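The trouble with the forever plate

Nest Kemeys has spent 22 years writing about what people buy for their kitchens, and she says the phrase she trusts least is "buy it once". She saw it on a display of picnicware in Urnden last June, on the side of a box, in green letters. She bought the box anyway. It's in her loft.

"I'm as bad as anyone," she says. "I read the words, I thought, oh good, that's that sorted. I already had a cupboard full of the stuff."

We met on a Saturday morning at her kitchen table, where she is finishing a short book on household plastic and the claims made for it. It is a grumpy book, and she doesn't mind it being called that. The first chapter is about washing-up. The second is about why she thinks most reusable tableware is sold to people who don't need any more tableware.

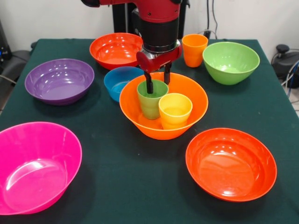 Page last changed: June

Her argument is simple enough. A bowl that can be used hundreds of times only does any good if somebody uses it hundreds of times. Most of us own more than we can use. The bright sets come out for a birthday or a hot weekend and go back on the shelf, and the following year there is another set, in this year's colours.

"They sell you the lifespan," she says. "They don't sell you the habit. You can't put the habit in a box."

I put it to her that this is hard on people who are trying to do the right thing. A family that swaps paper plates for plastic ones has surely done something useful, even if they only use them a few times each summer.

"Have they? How many times is a few? I'd want to know what they did with the last lot." She gets up to fill the kettle. "I'm not telling anyone off. I'm asking why the people selling it never seem to ask."

For the book she kept a diary of her own cupboards. Over a year she logged 569 uses of anything plastic that could hold food or drink. It sounds like a lot until she explains that a single cereal bowl and two beakers made up most of it. A full picnic set for 20, bought for a party, came out once.

She is the first to say the diary proves very little. One household, one year, and a person who knew she was being watched because she was doing the watching. "I probably used the beakers more so I'd have something to write down," she says. "So take a bit off."

It is this habit of knocking holes in her own figures that makes her hard to argue with, and now and then a bit tiring. When I quote a line from her draft back at her, about coloured plastic wearing badly in dishwashers, she asks where I read it. In your draft, I say. She makes a note to check it.

She is sharper about the trade. Two firms get most of a chapter. Nirkach hires out crockery for outdoor events and says its bowls come back and go out again until they crack. Kemeys asked how many bowls went missing in a season and was told that it varied. She asked again and got a brochure. Pētersons, a smaller business selling stacking sets by post, was more open and admitted that customers often ordered a second set before the first was worn out, mainly to get a different colour.

"At least they said it," she says. "I'd sooner have a firm tell me something awkward than send me a leaf printed on brown card."

What about the return schemes, where you pay a deposit on a cup at a festival and get your coin back at the end? She likes them more than she expected to, though she has doubts about those too. At the Nadel food fair she stood by the returns table for an afternoon and asked people what they were doing with their cups. Of the 31 who were willing to talk to her, nearly 20 meant to take theirs home.

"As a souvenir," she says. "A cup! They'd paid the deposit, so in their minds they'd bought it. Fair enough, they had. But then it's a shop, isn't it? It's a shop with a nicer sign."
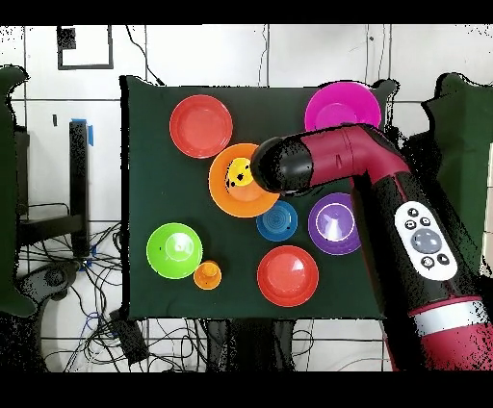 Photo: supplied

I ask what she would do instead, since the book is stronger on complaint than on cure. She agrees with that, and says her editor has raised it more than once. Her own suggestions are modest to the point of being dull. Borrow from a neighbour. Use the ordinary plates outdoors and accept that one might break. If you must have plastic, buy it second-hand, where it turns up by the crate and nobody seems to want it.

"People say it might be scratched. Well, yes. Yours will be scratched too by August."

She doesn't think a deep scratch should be shrugged off, mind. Her rule is that anything she can't get clean stops being for food and starts being for screws or seedlings, and she has no strong view on whether that counts as reuse. Friends have told her it does. She suspects they are being kind.

Would she ever come round to the box with the green letters? She thinks about it for longer than I expect. If a maker offered to take the set back, she says, and could show her what became of it afterwards — show her, with a name and an address she could ring — then she might be talked into it.

"But they'd have to pick up the phone," she says, and goes to see about the tea.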